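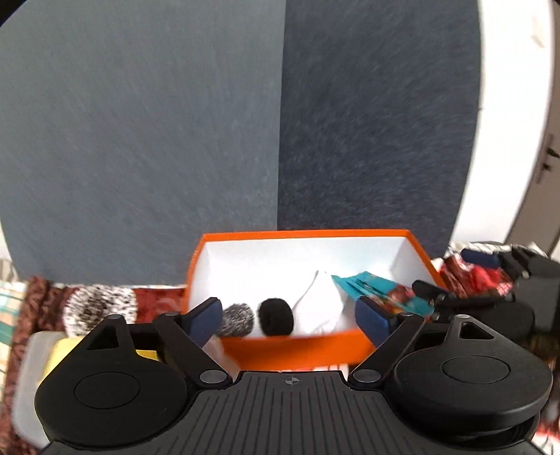

Last changed: 12 July 2023

Chapter 8
Sorting and Containing Small Soft Goods

8.1 Scope of the chapter

The preceding chapters dealt with rigid items: tableware, tools, bottles and boxed stock. Rigid items keep their shape when lifted, and their storage volume can be read from their outside dimensions. Small soft goods do neither. A pad, a pouch, a strap or a knitted piece takes up a volume that depends on how it was folded, how hard it was pressed and what was laid on top of it. This chapter treats the sorting of such goods into open and closed containers on a domestic work surface.

The term "small soft goods" is used for textile or textile-like articles that can be held in one hand and have no fixed outline. Fleece straps, crocheted pads, plush toys, zippered pouches and tissues all fall within it. Folded garments and bed linen do not, and are covered in Chapter 9. Wrappers and other light packaging are not soft goods in the strict sense, but they collect in the same containers and are sorted in the same pass.

8.2 Open and closed containers

An open container, such as a box or tray without a lid, admits goods from above and shows its contents at a glance. Its capacity is not limited by its rim. Soft articles may stand above the wall or hang over it, and a container in this condition is said to be overdressed. Overdressing is acceptable during sorting. It is not acceptable in storage, where an article hanging over a rim will catch on the next container along the shelf.

A closed container, such as a lidded box with a latch, has a fixed capacity. It is the usual choice for bottles, jars and any article that might leak onto fabric. A lid that will not close without pressure indicates either too many articles or one article lying across the others. Long thin articles are the common cause. They should be removed and laid along the longest side before the latch is tried again.

Liquids and soft goods are kept in separate containers throughout this course. The one exception, the travel set, is described in section 8.6.

8.3 The work surface

Sorting is often carried out on a bed, sofa or blanket instead of a table. A soft surface has two consequences. Containers placed on it tilt toward the heavier side, so bottles should be distributed evenly before the box is filled. Patterned fabric also hides small articles, particularly those of a similar color. A speckled pad on a speckled blanket is easily missed. The Truneldale procedure therefore requires that the surface be cleared by hand, from one edge to the other, before a container is declared complete.
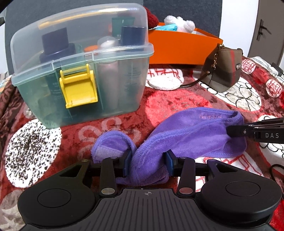 Figure 8.2. Purple fleece strap held between two grippers, with a lidded bottle box and an orange tray behind.

8.4 Straps and hook-and-loop fasteners

A fleece strap with a hook-and-loop patch needs separate treatment. The hook side attaches to fleece, crochet and plush, and will lift neighboring articles out of the container with it. Repeated contact also raises the pile and weakens the fastener. In the Skellier trials, 400 straps were stored loose and an equal number closed on themselves. The loose group accounted for nearly 3,000 entanglements during the trial period, against 1,198 for the closed group.

The standard method is as follows.

Take the strap at both ends and remove any twist along its length.
Turn the hook surface inward.
Fold or roll the strap from the plain end toward the patch.
Press the patch down on the fleece to close the roll.
Place the roll against the container wall, patch side out.

A strap that is folded while still twisted forms a loop that springs open under light load. The twist must be removed first. Pulling harder on a twisted strap only tightens the loop.

8.5 Order of filling

Two filling orders are in common use. The Dudari order places the flattest articles first and builds upward - pads, then pouches, then plush. The Vídalín order starts with the bulkiest article and fits the rest around it.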